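Gripper introduction on a packing line, what happens to operator roles?
Posted in Workplace Automation, August 13, 2020

Anneliese Frerichs
We run a small packing and rework shop with 27 employees on 2 shifts. Management is introducing two-finger grippers for sorting and cable handling, starting with the rework benches. Operators will first demonstrate tasks with a hand-held version. Current job grades are based on units per hour, target 500 per shift. How have other sites handled grading and pay during the demonstration period? Our supplier, Trimard, has no position on this.

Zane Lepik
Take the affected people off the hourly target for the whole period. Demonstration work is slower than production work, and the figures from the two should not be mixed. At Puvico we kept the old grade and added a separate task code. The slow items were cables. Bundled loops and cords running down into a narrow gap take more care than boxed goods.
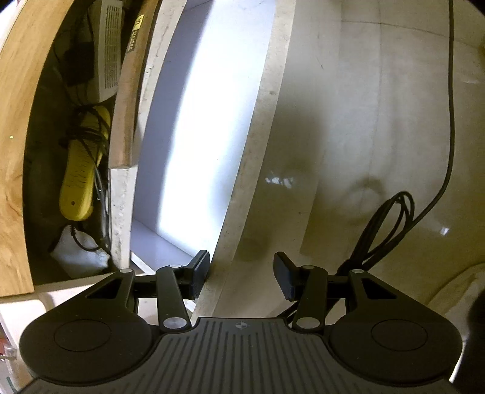

Darius Vaher disagrees with the separate task code: in his plant it was read as a temporary assignment, and the 5 operators on it were passed over in the June grade review. He would write the demonstration duties into the existing job description and have both shifts sign off on it before the start date.

Tane Tawhiri
Depends on your contract. Ask HR.
Also check wrist strain, the tool is heavier than it looks after a few hours. We rotate every 2 hours.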